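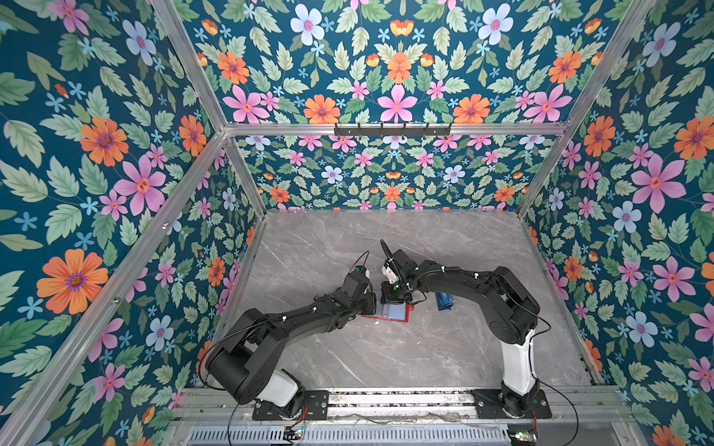
When should a teleoperation cell be inspected?

Before the first demonstration of each shift, after any change to the arms, cables or enclosure, and whenever an operator reports that the follower arms do not match the motion of the leader handles.

TWO-ARM TELEOPERATION CELL – INSPECTION CHECKLIST
Site: Birnport
Program: Murnavska task demonstration
Form 1361, revision 2
Inspection period: May

Mark each item OK, Action or N/A. Comments are required for every item marked Action. An item marked Action in Section A or Section B closes the cell to operators until it has been cleared by the shift lead.

SECTION A – ENCLOSURE AND MOUNTING

A1. Frame bars tight at all corner joints. OK
Comment: Left and right back corners checked by hand. No movement.

A2. Both mounting plates secure on the base rail. OK
Comment: Bolts checked with the torque wrench kept in the tool drawer. Paint marks still line up on both plates.

A3. Wall covering flat, with no loose edges within reach of an arm. OK
Comment: Floral panels in place. Panels are changed only between recording sessions, and the change is to be entered in the session log.

A4. Floor panel flat and clean. OK
Comment: The marble-patterned panel was wiped down before the check. Do not use glossy cleaner on this surface.

A5. Hook rack on the back bar carries no loose items. OK

A6. Grille panel clear of dust and paper. Action
Comment: Dust on the inner face. Vacuum before the afternoon session.

SECTION B – POWER AND CABLES

B1. Emergency stop within reach of the operator's seat and tested under motion. OK
Comment: Tested twice, once from each side of the seat. Both arms stopped and held position.

B2. Cables along both arms secured with ties, leaving enough slack for full wrist rotation. OK
Comment: Loops above the joints are intended. Do not shorten them.

B3. No cable lying across the base rail where a plate or joint could pinch it. Action
Comment: A loose black cable runs from the left arm across the rail toward the front. Route it behind the plate and tie it down. Same finding as the previous inspection – the shift lead is asked to confirm the repair in writing.

B4. Circuit boards at the left and right mounts fixed in place, with indicator lights on. OK
Comment: Green at both. Covers for these boards have been requested from Leclerc and are not yet on site.

SECTION C – ARMS AND GRIPPERS

C1. Leader and follower positions agree at rest. OK

C2. Grippers open and close fully under remote control. OK
Comment: Right gripper slightly slower on opening. Within limits. Check again at the next inspection.

C3. Speed limit active in hand-over tasks, where the grippers work close together above the middle of the floor. OK
Comment: Operators are reminded to bring one arm in at a time. The second arm waits at its own side until the first has settled.

C4. Hand guiding disabled while remote control is active. OK
Comment: Demonstrations by hand are given only with the arms in free-drive mode, the remote handles parked and one person at the cell.

SECTION D – TASK OBJECTS AND RECORDING

D1. Only the objects on the task card are on the floor panel. OK
Comment: Flat red item and small blue packet, as listed on the card.

D2. Objects free of sharp edges and damage. OK
Comment: Replace the packet if it splits.

D3. Episode counter reset and storage checked. OK
Comment: 400 episodes planned for this task. Failed attempts are kept and labeled as failed – they are not to be deleted by the operator.

D4. Operator has read the task card and completed one practice run without recording. OK

D5. Rest break taken after each block. Action
Comment: Two blocks in the log show no break between them. Supervisors are to enforce the schedule.

RESULT

Cell closed pending B3. Items A6 and D5 may be cleared during the shift. After the cable has been rerouted, repeat B1 and B2 before any person takes the operator's seat. Signed copies go to the Kelteo safety office, with one copy kept in the binder at the cell.

Contact: Kelteo Safety Office, Birnport, extension 1945 | © Kelteo. All rights reserved. | Back to top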